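Section 4: Hanging pants and jeans

Use this section once the Wevgate rail is fixed and level. Wait until the wall plugs have set before putting any weight on it.

4.1 Load the plain hangers from the left end of the rail. Leave a finger's width between hooks.

4.2 Close the zipper and button on each pair. Empty the pockets.

4.3 Fold the jeans over the long bottom bar of the hanger, with the waistband on one side and the legs on the other.

4.4 Pull the hem lightly to one side until the legs untwist, then let them drop.

Note: Heavy denim slides on smooth plastic bars. Let more of the waist end hang over - a hand's width is enough for most sizes. 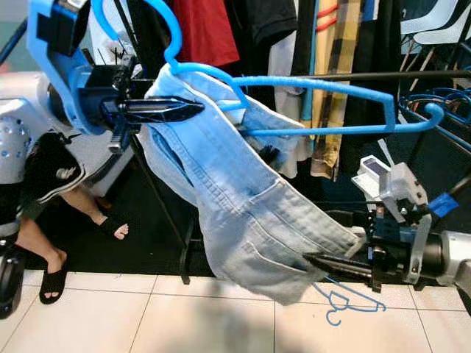 Text: Sotiropoulos, product guides, Wevgate

Pale blue jeans on a blue plastic hanger, with the legs still twisted, are at step 4.4. Smooth the seams downward with a flat hand and check that the back pockets lie flat.

4.5 Hook the hanger on the rail. All hooks should face the same way.

4.6 Slide the pair along and repeat.

Caution: The rail is rated for 40 pounds, spread evenly. Do not hang wet denim on it. Do not pull down on a hem once the hanger is on the rail.

Note: The Tulberg clip hanger (part 376) also fits this rail. Clip it to the hems and hang the pants upside down. For shelves above the rail, go to Section 5.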